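4.3 Gripper stalls during mug handling

The most common fault in the March trials was a stall in the gripper motor. Out of 900 attempts, 20 ended with the motor drawing full current and no longer answering position commands. In 14 of these the finger had come down on the rim of the mug instead of beside it, and the controller kept pushing toward a target it could not reach. The arm did not stop by itself. The operator had to cut power, and an unpowered arm drops – a hazard to anyone with a hand underneath.

Igwe traced the rim contacts to a small shift in the wrist camera mount, which had not been recalibrated after the move from the Skulten bench. The rubber fingertip hid the problem for a while, as it gave enough to let light contacts pass. Figure 6 shows the arm above the mug on the dark board.

We changed 2 things. The Ezeani controller now limits gripper current and backs off when the limit is reached, and the camera mount is checked at the start of each session. Nwachukwu also rewrote the stop routine so that the arm holds its pose under power. We have not tested the new routine with heavier objects, and the remaining six stalls are still unexplained.

Figure 6. Arm and mug at the work position.

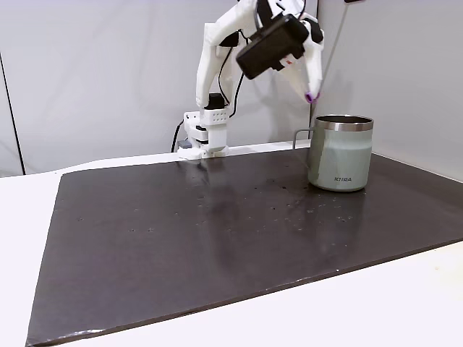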